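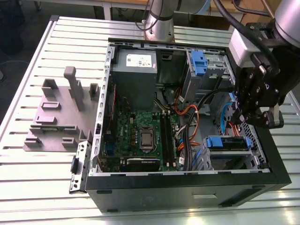 Honeylyn Pangilinan repairs old office computers in Pestthorpe, and she started with only one screwdriver. "My uncle gave it to me in December," she says. "I still use it every day."

Her customers are mostly students. She charges 30 dollars for a basic check and does not ask more if the problem is small. "Sometimes it is only dust – then I feel bad to take the money."

Does she worry that people will prefer to buy new? She thinks for a moment. "Some do. But a student who has 20 pages to finish cannot wait for a delivery."

Next year she wants to share a bigger shop with Arnel Magbanua, who fixes printers. "He has the customers," she says, "and I have the shelves."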